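Stedeck and the Bell Question

Posted September 10, 2024

I have put off writing this for most of the summer. I wanted to wait until the town museum in Mitine gave its answer, and last week it did. The answer was no, or at least not now, so I may as well set down what I know.

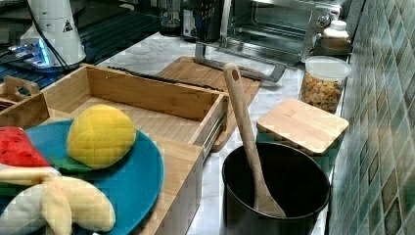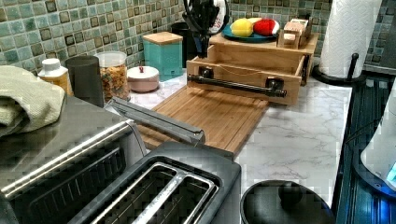 I grew up in Stedeck, which lost its church bell before any of my grandparents were born. The bell was taken to Mitine for repair, the church roof came down the following winter, and the bell stayed where it was. When the museum opened it went on display in the front hall, on a low stand, with a label that gives the weight and the name of the foundry and says nothing else. For most people there it is a nice old object. They walk by it on the way to the coins. I have a wooden drawer in my kitchen with a black handle, and it is where I mean to put my copies of the letters between the two towns. There are 48 of them that I have been able to find.

The letters are dull reading for the most part. The first ones are from the parish and ask when the repair will be finished. Then there is a long gap. Then the town council of Stedeck starts writing, and the tone gets stiffer. Mitine's replies are always polite. Four of them use the same sentence about "the safekeeping of the object in suitable conditions," copied out word for word over many years by people who can't have known each other.

What the museum says now is that it has no proof the bell was only on loan. That is true as far as it goes. The receipt from the repair shop is missing, and the shop is long gone. What we do have is a page from the parish account book with a payment of 400 crowns "for the bell, to be returned by Easter." I have seen the page myself at the archive in Brokau. The museum's position is that this could refer to a different bell. Stedeck only ever had one.

In September of last year the council collected signatures. They got 184, and the village has fewer residents than that, so some came from people like me who moved away. The petition asked for one of two things: return the bell for good, or lend it for a fixed term with a written agreement that says who owns it. The second option was meant to make things easier. I thought at the time it was a mistake to offer it, and I still do. If you ask to borrow something, you have more or less agreed that it belongs to the other side. The council saw it differently and they are the ones who have to deal with Mitine, so I signed.

The reply came in a letter of two pages. The first page thanks the village for its interest. The second says the collection can't be broken up, that the bell is seen by more visitors where it is, and that the museum would be glad to help Stedeck with a copy. I don't know what a copy would be for. The offer doesn't say who would pay for it.

I will be fair to the museum on one point. The old argument that we had no place to put the bell used to be a good one. The church had no tower for decades. The tower was rebuilt and inspected, and the beam was made to carry the weight printed on the museum's own label. It has been standing there with nothing in it for 19 years. The reply doesn't mention the tower at all, although the petition had photographs of it and a copy of the engineer's report.

A few readers have asked whether this could go to court. The council got advice on that from the Mathur office, which handles property cases in the district, and was told that too much time has passed for a claim of ownership. What is left is asking. There is a regional body that will sit down with both sides if both sides agree to it. Stedeck has agreed. Mitine says it sees no dispute that would need outside help.

I went to see the bell again in the spring. It is smaller than I remembered, and there is a chip on the rim that isn't mentioned anywhere in the letters, so I can't say if it was the reason for the repair or came later. The inscription has the name of our village on it, spelled the old way. You have to crouch to read it because it faces the wall.

The council meets again at the end of the month and will decide whether to write a second time. I have offered to type up the full set of letters so they can be attached. If anyone reading has family papers from Stedeck or Mitine that mention the repair, even in passing, please write to me through the contact page. I would be most interested in anything from the repair shop.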